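**Bastora opens a mail-in recipe library in Kusville this September**

KUSVILLE – I'm Ningsih Ong, and I've wanted to send out this announcement for ages, so forgive me if I run on a bit. Starting in September, my little cooking newsletter, Bastora, is opening a recipe library at the back of the Wuisan bookstore, and anyone can walk in and borrow from it!

We have 1,054 recipes on the shelves so far. Most came in the mail from readers, a lot of them on index cards, a few on the backs of phone bills. Kyung-tae Yeom (he edits the newsletter with me and has much neater handwriting) has typed up every one, and the originals are filed in boxes by main ingredient. Potatoes got their own box. So did plums, which I did not see coming.

Borrowing is free. You can take home 3 recipes at a time and keep them for 45 days, and we'd love it if you wrote your own notes on the borrowing slip – too salty, needs longer, my kids hated it, whatever you like.

"I typed a dumpling recipe that has four different cooking times on it, all crossed out," Kyung-tae told me. "I left them all in."

The first 100 visitors get a copy of our Flaltesum booklet, a collection of weeknight oven dinners from readers with small kitchens. I tested most of them at home over the winter and I still make the leek one every week.

We'll open the doors at 10 a.m. and there will be soup. If you have a family recipe to add, bring it along and we'll copy it while you eat. Reporters are very welcome, and so are their grandmothers.

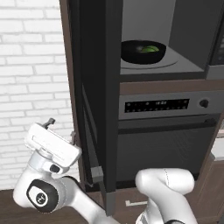
*Bastora, Issue No. 45*

Press questions go to Ningsih Ong or Kyung-tae Yeom, care of the Wuisan bookstore, Kusville. Mornings are best.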